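Wash It Less, Keep It Longer

Most clothes don't wear out from being worn. They wear out in the laundry. I have come to think that the best thing a household can do for its closet, and for its water bill, is to run the machine less often.

I grew up in Plollside, where the laundromat closed at eight and each load cost real money. A shirt worn for an afternoon at a desk went back on the hook. When I moved and got my own washer, that habit lasted a month. The hamper was right there, and so was the button.
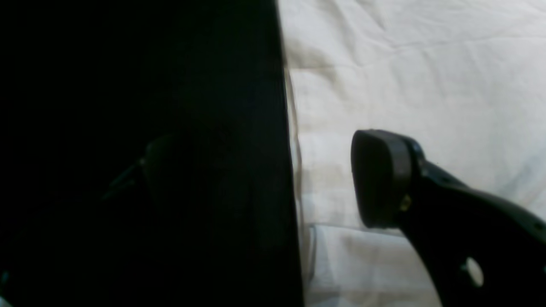
White cloth shows every wrinkle.

Black cotton goes gray at the seams long before it gets thin. The dye gives up, the collar curls, and a shirt that still has years in it starts to look like something for painting the garage. We blame the store. Some of the time the store deserves it, but a cheap shirt that is washed with care will often outlast a good one that is not.

I kept a tally for a year, which my family found tiresome. We washed 828 pieces of clothing. By my own judgment, at least 200 of them had no stain and no smell when they went in. They had been on the floor, or on the back of a chair, and that was enough.

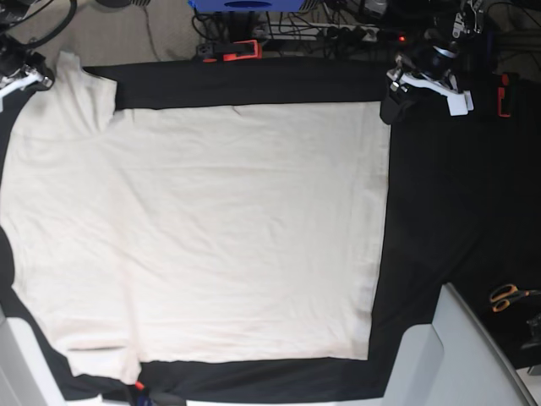

The clothing companies could help. Care labels tell you how hot and how long, but they don't tell you how often. I have a wool sweater from Honkanen with a tag that says to air it out overnight before you think about washing it. That one line has done more for the sweater than any special soap. I would like to see it on T-shirts, too.

There are fair objections. People who work in kitchens or on roofs need clean clothes every day, and so do small children. Underwear and socks are not up for debate. Gym clothes go straight in. I am talking about the rest – the office shirt, the jeans, the sweatshirt worn to walk the dog. 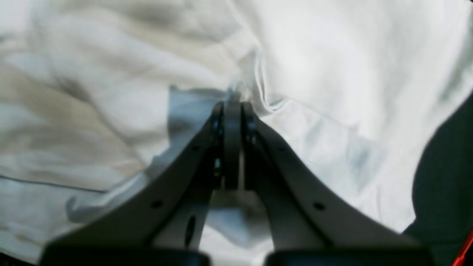

The other half of this is drying. A dryer is rough on cotton, and the lint in the trap used to be your towels. A rack in the spare room costs less than 100 dollars and takes no skill. Ours stays up from April until the first frost, and the towels are a little stiff. We have gotten used to it.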